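Julio, por Pushpa Rathore

Llevo 5 meses trabajando con Trallard, el programa con el que ensayamos en pantalla lo que luego hará el brazo en la línea de preparación de pedidos de Sarnwood, y ya me apetecía contar qué tal (¡aviso, me gusta más de lo que esperaba!). Yo vengo de llenar cestas a mano, 150 por turno en temporada alta, así que lo miro con ojos de quien ha cogido mucha fruta madura con prisas.

Lo mejor es que te deja montar la mesa a tu gusto. Pones un cartón de zumo, unas latas tumbadas, un plátano ya pasado, una cesta de mimbre, y a probar agarres toda la mañana sin que se rompa nada. Las botellas pequeñas se me resistieron bastante al principio, porque hay que afinar la altura de la pinza casi a ojo y el menú para hacerlo está escondidísimo.
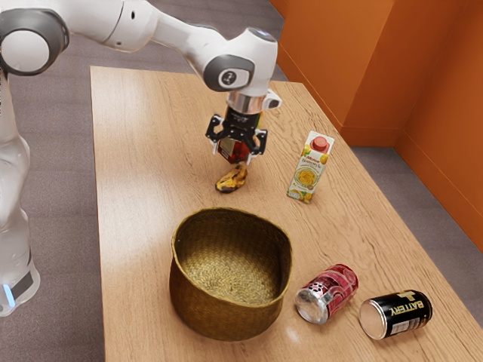 Y luego está lo que cambia para la gente, que es de lo que más hablamos en el café. Umesh Sandhu, mi compañero de turno, pasó de la cinta a preparar ensayos conmigo y dice que la espalda se lo agradece, pero que echa de menos la charla. Le entiendo perfectamente. Ahora somos dos delante de un monitor, discutiendo si una lata se coge por el medio o por el extremo, y a mí me gustaría que la empresa diera la formación a todo el turno y no solo a los que levantamos la mano.

Pegas: los manuales vienen solo en inglés, guardar una mesa nueva tarda un mundo y la licencia cuesta 49 euros al mes por puesto, que para un almacén pequeño se nota. Yo le pongo un notable. Si alguien ha probado el de Hekham, que me escriba, que quiero comparar antes de renovar.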